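Open Floor, Lukadum Building: Tables, Surfaces and Storage

Bikmont uses the open floor at Lukadum for desk work, garment handling and breaks, all in one room without full-height dividers between the zones. The gallery covers the furniture and what gets put on it. It goes with the floor plan Cleltel drew up in October, which shows wall lines and outlets but leaves out anything that can be moved by hand.

The plan gives the room a depth of 17 meters from the service wall to the far partition. Furniture positions drift by up to 200 millimeters over a month of normal use, so no positions are given in the notes.

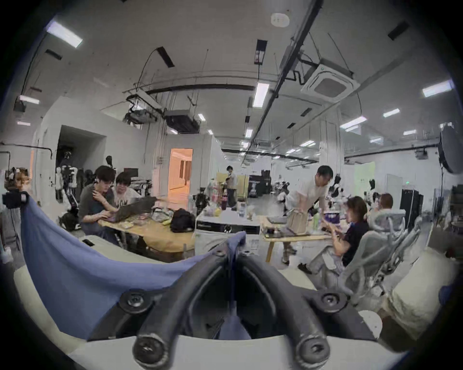
Dana Whitlow

Long view of the floor, with light wooden tables on both sides and a pale wooden partition at the far end. The table on the left is in use for laptop work and also carries a backpack, packets and clear containers. Chairs are gray mesh office chairs. The mesh office chairs are the only ones on the inventory; stools are listed separately under loose seating.

Desk tables were bought for laptops and have no cable tray. Power comes up from floor boxes at table ends, and users on the middle seats need an extension lead. The lead should run along the underside of the frame, not over the top, where it takes up work space and catches on bags.

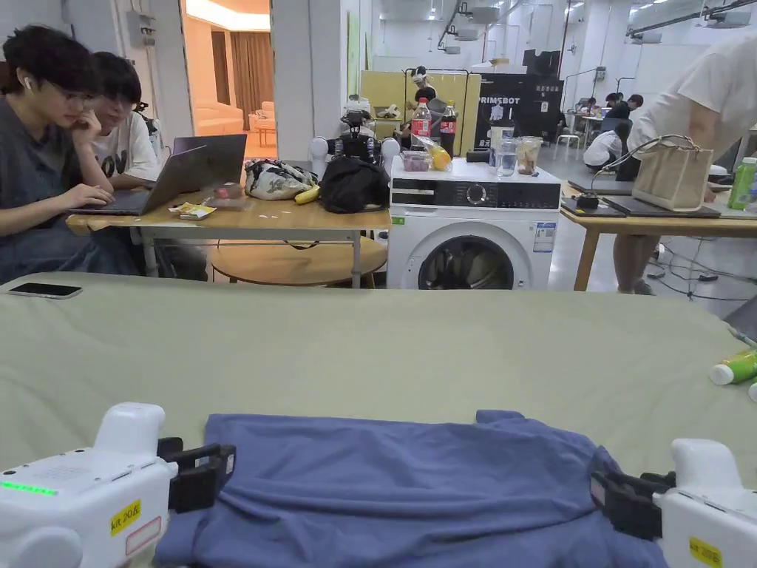

The garment table is specified by its cover more than by its top. A woven cover adds friction, so a shirt stays where it is put while the second edge is being aligned, and a bare top lets it slide. The cover has to be pulled tight before work starts, as a ridge underneath reads as a crease in the garment. A T-shirt should be opened to its full width before the first fold. With the blue one on the green cover, a sleeve is still bunched at the upper right, and that would be carried into the fold as a lump. Pull the sleeve out first, smooth from the collar down, then turn the sides in.

Covers are washed on a cool cycle and dried flat. The spare set is kept in the Marchetti cabinet, second shelf.

The top of the washing machine has become the room's food shelf. Bottles, fruit and glass jars all end up there. Its surface is rated for light loads only, and the load should come off before a spin cycle.
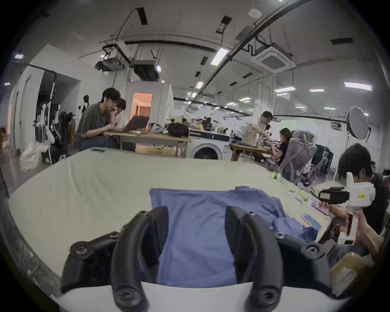

Page last changed: 3 July 2021

Blue shirt partly folded on the garment table, with a loose sleeve and the hem turned over toward the table edge. Phones and paper lie on the same cover. The rule on the wall card is that the cover carries the garment and nothing else, and a clear margin of 11 centimeters is kept along each edge. The rule is followed better in the morning.

Lighting over this part of the floor is a mix of ceiling fittings and a round softbox on a stand. The softbox is useful for checking creases if it is set low and to one side. Straight overhead light flattens the cloth and hides them. Ceiling fittings are on separate circuits by zone, and the switch plate is marked

- A: desk tables
- B: garment table and washing machine
- C: far end, to the partition

Circuit B should be on whenever the garment table is in use, also in full daylight.

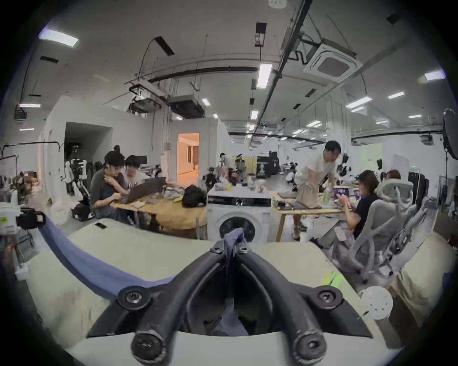
Circuit C can stay off outside working hours. It has its own timer, set to go off at 6 in the evening, and the override is the small key switch under the plate. After an override the timer must be reset by hand or it will skip the next day.

Storage bins for the folded shirts are not covered on this page. Dimensions and labels for those are on the Bikmont storage sheet, revision 2, together with the shelf heights.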